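How to Oil a Wooden Tabletop (and Keep It Looking Good)

By Edvin Boström
Updated February 1, 2023

I love an oiled table. Varnish has its place, but nothing brings out grain like a couple of thin coats of oil rubbed in by hand, and the best part is that you can fix it later without stripping the whole thing. If you can wash a car you can do this!

I've done the big table in our workshop in Jilosdale, two desks, and a kitchen table that had survived three kids. The method is the same for all of them.

What you need

A hardening oil made for furniture (Danish oil or pure tung oil both work)
Sandpaper in 120, 180 and 240 grit
A sanding block
Plenty of lint-free cotton rags
Nitrile gloves
A metal bucket with water for the used rags

Step 1: Get the old finish off

Scrape or sand back to bare wood. Start with 120 grit and go with the grain the whole way, even when it's tempting to scrub at a stain sideways. Cross-grain scratches hide while the wood is dry and then jump out at you the second the oil goes on. Ring marks from cups usually come out with a bit of patience. Deep black ones may not, and I've learned to like them.

Move up to 180, then 240. I stop there. Going to 800 feels wonderful under your palm, but the surface gets so closed up that the first coat hardly soaks in.

Step 2: Clean off the dust

Vacuum first, then wipe with a barely damp cloth and let it dry fully. The damp wipe raises the fibers a little, so give it one more light pass with the 240 and vacuum again.

Step 3: First coat

Pour a small puddle in the middle and spread it with a rag. Be generous here, and enjoy it, because this is the moment all that pale sanded wood turns rich and the streaks wake up. Keep adding oil wherever dry patches show. After 15 minutes, wipe off everything still sitting on the surface. Everything! Oil left standing turns gummy and stays that way for weeks.

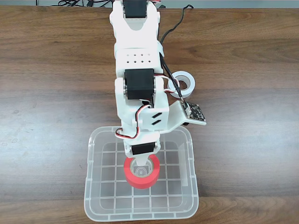

Lighter tan and darker walnut streaks running through a brown wooden tabletop.

Step 4: Wait, then go again

Leave it overnight, or longer if the room is cold. Rub it down gently with 300 grit or a fine pad, wipe, and put on a second coat, much thinner than the first. For a desk, 2 coats will do. A kitchen table deserves a third.

Lay used rags in the bucket of water as soon as you're done with them. Oily rags bunched up in a trash can heat up on their own and can catch fire, so please don't skip this one.

Step 5: Let it cure

Dry to the touch and cured are different things. You can use the table lightly after a few days, but keep hot pans and wet glasses off it for a good three weeks. I finished our workshop table in early April and kept a bedsheet over it for most of the month.

Looking after it

Wipe spills when they happen and clean with a soft cloth and mild soap. When water stops beading, put on one thin coat and buff it dry. Small scratches can be sanded and oiled right where they are (go a little past the edges so the patch blends in).

Don't forget the underside, by the way. One coat down there helps the top take up moisture evenly and stay flat.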